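# Laundry, supposedly solved: the Donnelly flat

Tegan Donnelly has read one too many articles promising that folding can be a pleasure. This page is her record of testing the advice at home. She began in July with low expectations, and they have been met.

**The bed as a folding table.** Every guide recommends a proper folding surface at hip height, and most of them happen to sell one. Tegan looked at the Firken table, read the price, and went back to the bed. A sheet pulled over the mattress does the job for T-shirts and pillowcases. It does less for your lower back, whatever the guides say about bending from the knees.

The T-shirt is where the methods start to argue. The Damamar way wants the shirt face down, sleeves in, then thirds, then a little packet that is supposed to stand up by itself in the drawer. 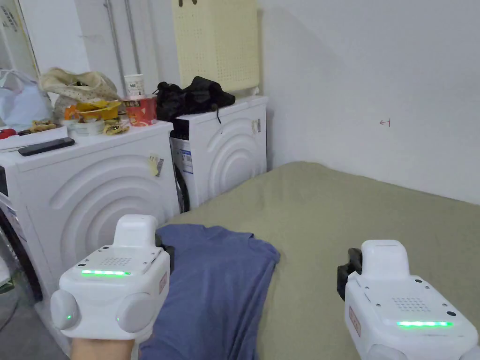

Ours lean. They lean after one day and by the end of the week they're lying flat, same as the ones Pascual Tapia folds in half and drops in. He has used the same method since college and finds his shirts just as quickly as anyone else.

**Keeping washers and bed in one room.** The claim is that you fold sooner if the clothes have less far to travel. Maybe. Tineke Claeys tried it for 7 weeks and reports that the pile simply got closer to where she sleeps.

**The top of the washer.** Supposed to stay clear. Tamsin Katene's advice is to put a tray up there, which as far as I can tell just gives the clutter a border.

**Nonine folding board.** Borrowed, used twice, returned. Fine for adult shirts of one size. Useless on anything with a hood.

Fitted sheets will get their own page if somebody shows me a method that works on a queen size without a second person holding the corners.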